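4.2 Changes in the daily work after the automation

Before the change, the operators at the Orkum site in Ploveton carried goods by hand between the packing line and the testing room. The Drurkell system took over this transport in September. We expected that the operators would mainly speak about lost tasks. In the interviews they spoke more often about where they stand during the shift, and who they can talk to.
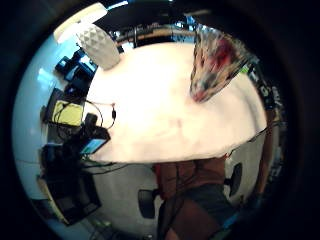 Two of the workers said that the day became quieter but also longer. Before, a walk to the line gave a short rest for the eyes and a chance to ask a colleague for advice. Now most of their time goes to preparing objects, checking cables and repeating a movement when the system reports an error. One operator described this as "waiting with full attention", and she found it more tiring than lifting. 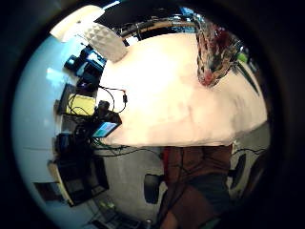
R. Lozano

The new tasks also changed how experience is valued. A worker with many years on the line knows by touch if a package is closed well, but the system has no field for such knowledge. In the first 3 weeks, the operators wrote their remarks on paper and gave them to the shift leader - later this habit stopped, as they received few answers.

Figure 4. Work area at the Ploveton site.

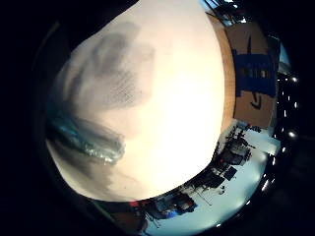

Management told us that a batch of 500 items now needs less handling than a batch of 200 items needed before. The operators did not deny this. Their concern was that the time saved was planned again for other duties before they were asked. We therefore suggest that the division of work should be discussed with the operators before a system is installed, and once more when they know its errors well.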